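Flarnadden sample handling cell: progress report to the Tirnport fund
January 2025
Prepared by Remo Eberhard, cell maintenance

What was asked for

The fund asked in May for a plain account of whether the simulated copy of the Flarnadden cell is worth keeping up alongside the real one. The original proposal, which I did not write, said the copy would let us set up new layouts at a desk, cut the hours the arm stands idle, and warn us of faults before they cost us parts. I was doubtful of all three claims when I took over the upkeep and I remain doubtful of the third. The other two I can say something useful about.

Spending to date on this part of the work is £3,920, of which £1,107 went on the Lindsay finger sets and £145 on a replacement cable for the wrist. The rest is licence fees and outside help. My own hours are charged elsewhere and do not appear in that total, so please don't read it as the full cost.

Layout and fixed points

Most of the work since the last report has gone into the back row. On the real bench the boxes had crept over time, a few millimetres here and there, and every program that counted on them had its own private correction written into it. We took the corrections out, measured the row again from the arm's base and put one set of figures into the model. All programs now read from that.

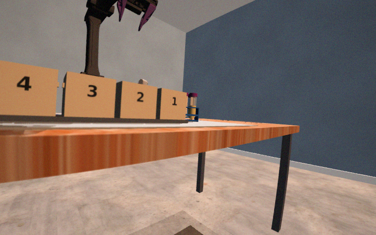 Numbering was settled at the same time. There had been two schemes in use, one counting from the operator's side and one from the wall, and at least one crash in the log was put down to sensor noise when I think it was plainly somebody going to the wrong box. The model now has large black numerals on the box fronts, running down from 4 at the left to 1 at the right, with the purple-capped vial in its blue rack after box 1. The real row will be labelled to match when the new labels arrive. I would have done the real one first, but the order was placed late.

The parked position has been changed as well. Dostano, who installed the arm, supplied a park pose that left the wrist low over the row, and people leaned across it to reach the boxes. The new pose is higher. It adds a little travel to every cycle, and I have had two complaints about that. I have left it where it is.

One result I did not expect: the model showed that the old approach to the third box brought the lower part of the arm very close to the box edge. We had been replacing scuffed boxes without asking why. I can't prove the approach was the cause. The boxes might just as well be getting scuffed when they are refilled. The path has been raised in any case and we will see how the next batch wears. 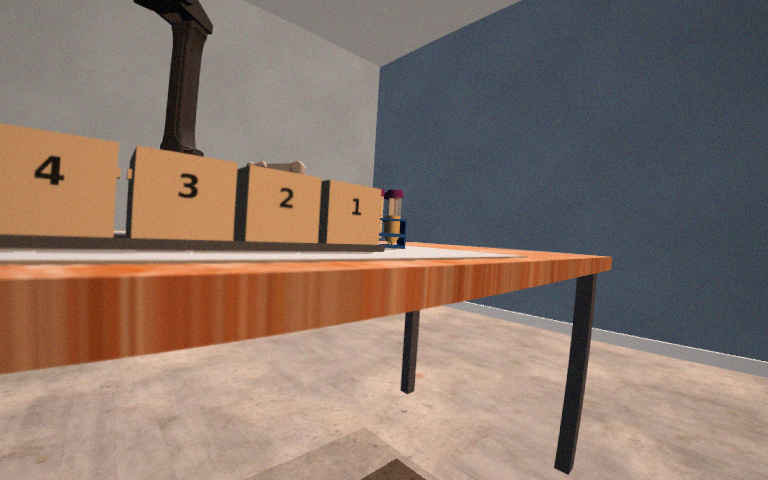
Changing the path meant running every stored program again, first in the model and then on the bench at low speed with a hand on the stop. There are 1,383 taught points in the library. A good many belong to jobs that have not been run in years, and I have asked for permission to delete them. I have not had an answer. Until I do, each change to the row drags the dead programs along with the live ones, and that takes up most of a working day each time.

I should be clear about what the desk checks caught. They found points that were out of reach and paths that went through the tray. They did not find the slack in the wrist, the worn cable or the finger that had been fitted with the wrong screws. Those came to light in the ordinary way, by somebody looking at the machine and pulling on things.

Gripper and wrist view

The Lindsay fingers replaced the old flat pair, which let go of anything round. Fitting them is simple enough, but the mounting faces must be wiped clean and the screws done up evenly or the tips don't meet squarely. The written procedure now says this. It also says to teach the closing position again after every change of fingers, a step that was being skipped on the grounds that the new set was "the same as the last one". It never is, quite.

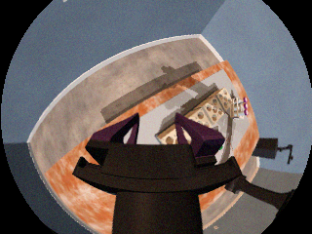
Wrist camera calibration has taken longer than planned and I would not call it finished. The maker's routine gives a good score in the middle of the view and says very little about the rest, and a good score is what had been reported to you before. With a lens this wide, the table comes out rounded like a bowl and the long grey bar towards the back looks bowed, so any position read straight off the picture out there is suspect. Close to the fingertips, where the perforated block lies, the error should matter less. For now I am allowing programs to use the camera only for the last short part of an approach, with the fixed figures doing the rest.

The modelled camera also flatters us. Its lens curve is one we typed in, so correcting for it is easy. The real lens has its own faults, and it gets dusty. I would ask the fund to treat any camera result from the model as a check on the software and no more than that.

Upkeep

The weekly check has been cut to one page. It covers the wrist cable, finger screws, base bolts, tray position, stop buttons and a run to the park pose. The old sheet was far longer and was being ticked from top to bottom in the same pen on the same morning. The new one asks for a measured value at the tray and at the fingertips, and these are harder to make up.

Grease for the arm is due by running hours. The hour counter was reset when the controller was replaced and the old reading was not written down, so the interval is a guess. I have chosen to grease early.

On fault warning, the third claim in the proposal, I have nothing to show. The model has no wear in it. To predict wear it would need joint current readings from the real arm over a long stretch, and the logging that was meant to provide them was switched off to save disk space. It is back on. I would not expect anything worth reading before the next report, and possibly not then.

Requests

A decision on deleting the unused programs.

One spare wrist cable kept on the shelf, at the same price as the last.

No further licences until the camera has been calibrated on the real bench. Dostano have offered an extended package that includes fault prediction. I asked what it was based on and was sent the brochure again.

Work before the next report will be on the camera, the labels for the real row and a second set of measurements from the base, taken by someone other than me.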